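Home Catalog Study Guides Audio Ordering Help

Category: Adult Study > Doctrine & Apologetics

Rangel Course on Providence and Prayer -- Leader's Set

The Rangel Course is a printed curriculum for adult groups studying providence, petitionary prayer, and the relation between the two. It is published by Bronis and supplied as a boxed set for the leader, with participant workbooks sold separately. The course assumes regular Bible reading but no formal training in theology.

The material is arranged in 3 units. The first covers the main biblical texts on God's governance of the world, beginning with the Joseph narrative and ending with Romans 8. The second sets out the Reformed, Arminian, and Molinist accounts of providence, each stated in terms its own defenders would accept. The third asks what a request to God can be said to do under each account, and works through Hezekiah's illness, the prayer in Gethsemane, and James 5.

Every session follows the same order: a reading, a short exposition, discussion questions, and a written exercise. Sessions run 50 minutes as printed. The exercise may be assigned for home use where the meeting time is shorter.
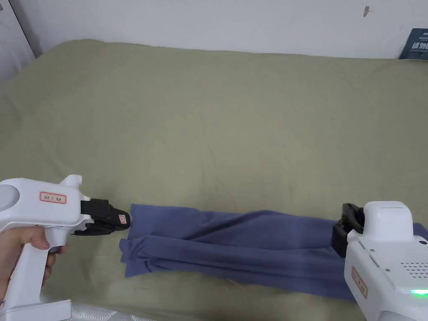 The leader's manual is 116 pages, spiral bound, and lies flat when open. Scripture references are printed in the outer margin. Answers to the written exercises are given in an appendix, along with a glossary covering terms such as concurrence, secondary cause, and middle knowledge. Where a term is disputed, the glossary gives both senses.

Participant workbooks are 32 pages, stapled. They contain the readings and exercises but not the exposition, so each group needs at least one leader's manual. Workbooks are priced singly and are not reproducible. The two handouts at the back of the manual may be photocopied for use within the purchasing congregation.

Groups that have completed the Birell Introduction to Doctrine can begin at Unit 2 -- the overlap with Unit 1 is substantial. Other groups should take the units in order.

Specifications

Format: boxed set, leader's manual and one sample workbook
Binding: spiral (manual), stapled (workbook)
Suitable for: groups of up to 12
Bible text: references only, any translation
First edition: 2000
Current printing: corrected, same pagination

Orders ship from the Prurnstead warehouse. Unmarked sets may be returned in the original box. Workbooks that have been written in cannot be returned.

Contact Bronis Copyright Bronis, all rights reserved Back to top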